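기계가 집안일을 할 수 있나, 아직? 발표 메모 (말할 것만)

시간 13분. 질문은 끝나고 받기. 물 챙길 것.

시작. 인사 짧게. 바로 질문 던지기: 오늘 아침에 식탁 치우고 나오신 분? 손 들게 하고 잠깐 기다림. 그다음, 그거 몇 초 걸렸는지 기억하시는 분. 아마 없을 거임. 기억 안 나는 일이라는 게 오늘 이야기의 출발점.

결론부터 말하고 간다. 부분적으로는 된다. 맡겨놓고 외출할 정도는 안 된다. 작업장 쪽이 집보다 조금 앞서 있음. 이유는 뒤에서.

슬라이드 2. 되는 것들
- 바닥 청소. 다들 아는 얘기니까 한 문장만.
- 같은 상자를 같은 자리에 옮기기. Firden 창고 사례. 한 교대에 상자 4,000개, 사람은 라인 끝에서 걸린 것만 뺀다. 여기서 강조: 상자가 다 같은 크기다. 선반 높이도 고정.
- 수건 개기. 된다고는 하는데 수건만 된다. 티셔츠 섞이면 느려지고, 후드 달린 옷은 포기. Katene 팀 시연 본 얘기 (짧게! 지난번에 여기서 3분 썼음)

슬라이드 3. 안 되는 것, 또는 되다 말다 하는 것
식탁 정리. 어수선한 작업대 정리. 싱크대. 공통점은 물건 목록이 미리 없다는 것. 공장은 부품표가 있고 집에는 부품표가 없다. 이 문장은 천천히.
그리고 "정리됐다"가 뭔지도 사람마다 다름. 우리 집은 리모컨이 소파 위에 있으면 정리된 거다 (웃음 나오면 좋고 안 나오면 그냥 넘어감)

슬라이드 4. 테이블 사진 띄우기. 띄우고 5초쯤 말하지 말 것. 사람들이 알아서 본다.

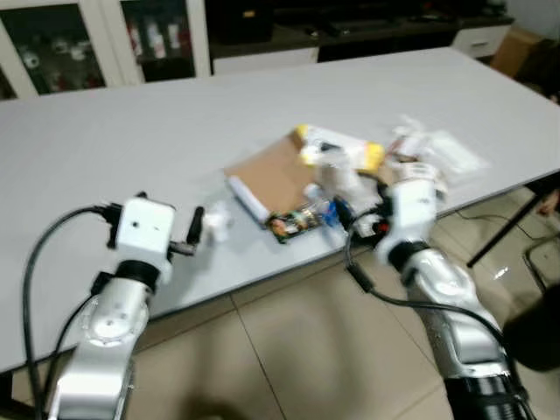 슬라이드 4: 테이블 위 작업. 오른쪽 손은 반투명 비닐봉지, 왼쪽 그리퍼는 작은 흰 물체 쪽.

먼저 비닐봉지부터. 제일 할 말 많음. 봉지는 모양이 없다. 잡는 순간 모양이 바뀌고, 잡은 데가 잡은 데가 아니게 됨. 반투명이라 카메라로 깊이 재기도 까다롭다. 투명한 플라스틱 병도 테이블에 있는데 같은 문제. 센서가 병을 통과해서 뒤를 본다. 컵, 유리그릇 다 마찬가지라고 덧붙이기.

그다음 겹침. 판지 위에 노랑 하양 포장이 올라가 있다. 판지를 치우려면 위에 걸 먼저 치워야 하는데, 이 순서를 누가 정하나. 사람은 생각도 안 하고 한다. 기계는 순서를 틀리면 위의 물건이 바닥으로 간다.

그다음 판단. 이게 진짜 어려운 부분. 구겨진 흰 종이 같은 거, 쓰레기인가? 영수증이면? 작은 초록 회로기판은? 버리면 큰일 날 수도 있고, 고장난 거라 버릴 수도 있음. 눈으로 봐서는 모른다. 나도 모르겠다. 주인한테 물어봐야 되는데, 물건 하나마다 물어보면 그냥 내가 치우는 게 빠르다. 이 부분에서 Dullside 얘기로 넘어감.

슬라이드 5. Dullside 작업장
공구대 정리를 석 달 시켜봄. 규칙은 단순하게: 아는 물건은 제자리, 모르는 건 회색 통. 집기를 1,000번 하고 기록 다 봤음. 떨어뜨린 건 생각보다 적었다. 문제는 회색 통이 매일 꽉 참. 결국 저녁마다 사람이 통을 뒤져서 다시 정리. 일이 없어진 게 아니라 저녁으로 옮겨감.
그래도 작업자들 반응은 나쁘지 않았다고 꼭 말할 것. 드라이버가 아침에 제자리에 있는 것만으로도 좋다고. 못 한 얘기만 하면 불공평함.

슬라이드 6. 속도
다들 영상에 속는다. 배속 표시를 보세요. 10배속이면 그거 10배 느린 거다. 식탁 하나에 사람은 몇 분, 기계는 점심 내내. 근데 느린 게 꼭 문제냐? 밤에 하면 된다는 반론 있음. 맞는 말. 단 소음, 그리고 중간에 멈췄을 때 누가 가서 풀어주나. 새벽 2시에 알림 오면 나는 안 일어남.

슬라이드 7. 작업장이 왜 조금 앞서나
물건 종류를 줄일 수 있다. 트레이 쓰고, 라벨 붙이고, 조명 고정. Dakov가 한 게 딱 그거. 로봇을 바꾼 게 아니고 책상을 바꿨음. 투명 용기 전부 불투명으로 교체. 비닐 포장은 입고할 때 사람이 미리 벗김. 그랬더니 멈춤이 확 줄었다고 함 (수치 물어보면: 공개 안 한다고 답하기)
집에서는 이렇게 못 산다. 로봇 편하라고 컵을 다 바꾸는 집은 없음. 아니 있을수도 있는데 난 못 봤다.

슬라이드 8. 그래서 사도 되나
자주 나오는 질문이라 먼저 말해버리기. 집용은 기다리라고 말한다. 작업장은 작업 하나만 골라서 시험. 고를 때 볼 것: 물건이 딱딱한가, 안 비치는가, 틀려도 되돌릴 수 있는가. 버리는 일은 제일 마지막에 맡기기. 옮기기 먼저, 버리기는 나중.
시험할 때 성공률만 적지 말고 사람이 몇 번 갔는지를 적으라고. 이거 중요한데 맨날 빼먹음. 업체가 주는 숫자에는 대개 없다.

예상 질문
- 언제 되나요? 연도 말하지 말 것. 10월 발표 때 말했다가 아직도 메일 온다.
- 설거지는? 식기세척기에 넣는 것까지는 시연 있음, 눌어붙은 냄비는 별개.
- 안전은? 아이 있는 집이면 팔 달린 건 아직 권하지 않는다. 내 의견이라고 밝힐 것
- 가격은? 모델마다 달라서 여기서 답 안함. 끝나고 따로.

시간 남으면 슬라이드 4 다시 띄우고 청중한테 묻기. 여러분이라면 뭐부터 집으세요? 답 두세 개 받고, 왜 그거냐고 한 번 더 묻기. 시간 없으면 건너뛰고 연락처 슬라이드로.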